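换了个电脑内胆包，顺便说说旧的那个

旧包用了三年多，拉链头去年四月断过一次，自己拿钥匙圈串上去凑合着用。上个月底侧边的缝线也开了，露出里面的海绵，只好换。

这次没有买硬壳的。硬壳包我用过两个，放在桌上好看，塞进双肩包就麻烦，四个角顶着，旁边的水壶袋基本废掉。而且我每天坐地铁，包要反复拿进拿出，硬壳的开合比软的慢。当然它抗压是真的抗压，行李要托运的人还是买硬壳吧。

新买的是 Drotar 的一款毛毡内胆，横开口，磁扣，没有拉链。价钱两百出头。同事 Hiếu Ngô 用的是同一个牌子的竖款，我借来试过一个星期，觉得竖款掏电脑的时候手腕别扭，所以选了横的。

先说尺寸。页面上写适合十三到十四寸，我的电脑是十三寸的旧款，机身偏厚，刚拿到的时候很紧，要两只手才能推到底。里面塞了一本杂志撑了两个晚上，现在单手能放进去，倒过来晃也不会滑出来。如果你的电脑外面还套着塑料壳，建议直接买大一号。

毛毡大概三毫米厚，里面有一层短绒。防刮没有问题，防摔我不指望它。底部多缝了一层，摸得出来，两个侧边没有加。所以放进背包的时候我都让底部朝下，别横着塞。

磁扣比我想的结实。一共两颗，缝在翻盖里面，从外面看不到。担心过磁铁对电脑有没有影响，用到现在没遇到什么，唯一的现象是翻盖压在键盘边上的时候屏幕会自己熄掉，挪开就好了。公交卡我不放在那一侧，放外袋。

外袋是个缺点。只有一个，没有分隔，充电器放进去鼓出来一大块，整个包就放不平了。现在外袋里只放一根线和几张纸，充电器另外用一个小布袋装。Multham 有一款带侧袋的，能放充电头，但是贵了将近一倍，颜色也只有藏青，我没要。

再说下雨。毛毡不防水，这个卖家也写明了。上星期淋过一次小雨，从车站走到公司，十分钟左右，表面潮了，里面是干的。晾了一个下午恢复原样，就是味道有点像湿毛衣。雨大的日子我会在外面再套一个袋子。

起毛的情况也有人问过。背带蹭到的那个位置已经起了一点球，用剃毛器过了一遍，能看出痕迹，不明显。浅灰色比较耐脏，黑色的听说很粘猫毛，家里有猫的自己掂量。

旧包没有扔。拆了拉链，剪成两块，一块垫在打印机下面，一块拿来包移动硬盘，大小刚刚好。

下次打算写写背包本身，现在背的这个肩带也快不行了，在看 Okoro 的一款，还没有下单。有用过的可以留言告诉我，主要想知道肩带会不会勒，还有侧面的水壶袋深不深。

2018-01-02
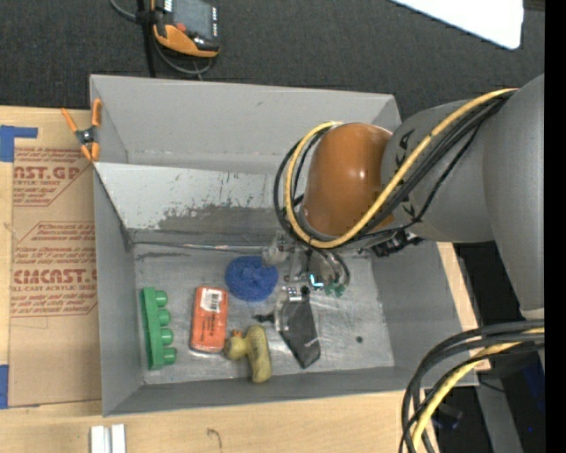
浅色木桌上的灰色箱子和机械臂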